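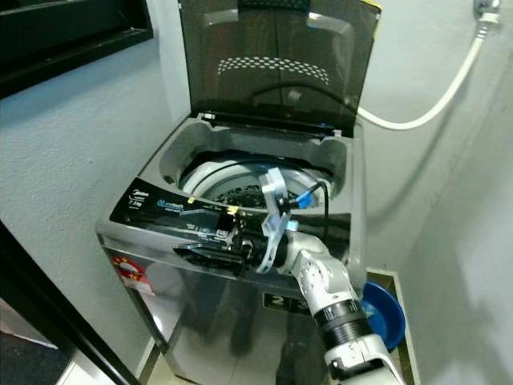

A top-loading washing machine with its lid up. Look for the little holes in the wall of the drum!

Why does soap get things clean?

Have you ever come in from the garden with muddy knees and been told to go and wash your hands, with soap please, and wondered why plain water wouldn't do? It's a very good thing to wonder about, and people were using soap for thousands of years before anyone could properly explain it.

Let's start with water. Water is made of tiny, tiny bits called molecules, far too small to see even with the microscope at school. Water molecules are very fond of one another and like to stick together. If you drip water slowly onto a coin you can watch it happen, because the drops join up into a wobbly little dome that bulges above the edge.

Sugar and salt mix with water quite happily. Oil doesn't. Butter, sun cream, the grease from your chips and even the natural oil on your own skin all stay well away from water, and a lot of ordinary dirt is stuck to us (and to our socks) by a thin layer of just this sort of greasy stuff. So the water slides over the top and the grease stays where it is.

A soap molecule is a funny long thing, a bit like a tadpole. Its head loves water. Its tail can't bear water but loves grease. When you rub soap on a greasy mark, all the tails dive into the grease and all the heads stay outside in the water. Soon the grease is broken into little balls with soap all the way round them, and those balls can float off when you rinse. Scientists call each ball a micelle, which you say like "my-sell".

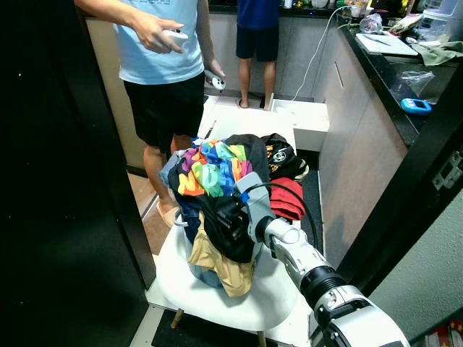
Clothes are harder to clean than hands, as it happens, because cloth is made of threads, and threads are made of even thinner fibres all twisted together, with lots of places for grease to hide. They need plenty of moving about so that the soapy water can get right in. That's why a washing machine swishes everything round, and why long ago people used to rub their washing on boards, or beat it on flat stones by the river, which must have made their arms ache terribly.

Try it yourself: the pepper trick

You will need a shallow bowl, some water, ground pepper and a drop of washing-up liquid. Ask a grown-up first, and keep your fingers away from your eyes, as pepper stings.

Pour in water until it is about 4 centimetres deep. Sprinkle pepper all over the top and let it settle. Poke the middle with a clean, dry finger and not much happens. Now put a tiny dab of washing-up liquid on your fingertip and touch the water again. Whoosh! The pepper rushes off to the sides, because the soap has loosened the water's stretchy "skin" in the middle and the water around the edge pulls it away.

If you want another go, rinse the bowl very well and start with fresh water.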